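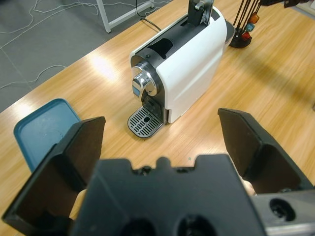
Coffee duty goes to the robot at Lundstead

I've been popping into the Lundstead offices on and off since April, mostly for the gossip, and the big talk on the second floor is that the coffee round is being handed over to a robot arm called Vlad. Yes, they named it. No, they won't say who after.

The plan is simple enough. You pick your capsule colour on a screen by the door -- orange, teal or red -- and Vlad is meant to take it off the stand, drop it in the machine and shut the lever. For now it only works mornings, up to 11am, and Ilango Bhat stays close by with his hand near the stop button.

Ilango used to do the round himself for a team of 17. He's kept his job, before you ask! He's moved over to looking after the arm, with 2 afternoons a week of training, and he tells me he misses the chatting more than he thought he would. "I knew who'd had a bad night by what they ordered," he said. "Now I know which screw comes loose."

Not everybody is sold. Jocelyn Beaulieu from accounts says she'd walk to the machine anyway because it gets her away from her desk, and she wants it kept free for people after lunch (management have said yes to that one). Brayden Morin, who sits nearest, likes it a lot but would like it to be quieter.

Staff were asked for their views before it started and sent in 434 comments, which is a lot of feeling about coffee. Quite a few asked what gets automated next. Jawad Satti, who runs the office, says the post room is being looked at, that no posts are going, and that anyone whose work changes will hear it from him first, face to face.

The trial runs for 9 weeks, then there's a staff vote. The Wukstead office will get the arm after that if they still want it.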